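Suture pads: cushion type or flat type for knot practice?
Skills Practice board — 3,170 views

tendon_ann wrote:
Our skills lab needs new practice pads before August and I get to pick them. We have been on the flat Brekico pads for years. They hold up, but they lie dead flat on the table and the students get used to that. Prunel sells a rounded one, more like a small cushion, with a single incision down the middle. It costs more. Has anyone used both?

gutstring3 wrote:
Used both. The rounded one is better for knots. On a flat pad you can pull as hard as you like and the edges still look fine. On a curved surface the cut wants to open, so a loose first throw shows right away.

millbrook_lab wrote:
I don't agree with that. A curved pad is harder, but beginners don't need harder. We start everyone on flat for 60 throws and move them over after that. If you start them on the cushion they pull too tight to make up for it and the thread cuts through the material.

tendon_ann wrote:
How many times can you use one incision before it's no good?

gutstring3 wrote:
I get 80 stitches or so out of a Brekico if I space them. Less on the Prunel. The needle holes run together near the middle, where everybody wants to work.

oldneedle wrote:
Turn the pad end for end halfway through. People only wear out the half nearest them.

One more thing — the red coloring. Some pads come with it around the cut and some are plain. I prefer plain. With red on red you lose track of the edge.

millbrook_lab wrote:
Opposite for me. The students should learn to find the edge when it isn't easy to see. Pale pads make everyone look good.

Farouk (the supply place, not a person) will send 3 samples if you write from a school address. They carry Prunel and also Flumura, which I haven't tried.

tendon_ann wrote:
Thanks, I wrote to them. Does the smooth surface on the rounded ones give you trouble with glare? Our lights are strong.

gutstring3 wrote:
Not on mine. It's a matte finish. The middle gets bright under a lamp and the sides drop off dark, so aim the light along the cut.

oldneedle wrote:
Adding one of a pale rounded pad with the red around the incision, so you can see how far the color spreads from the seam. There's a crossed knot near the top and another stitch lower down.

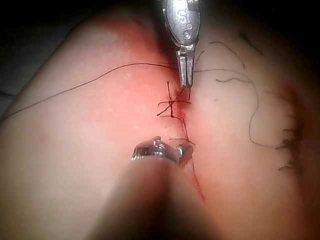 This page was last modified on December 28, 2023.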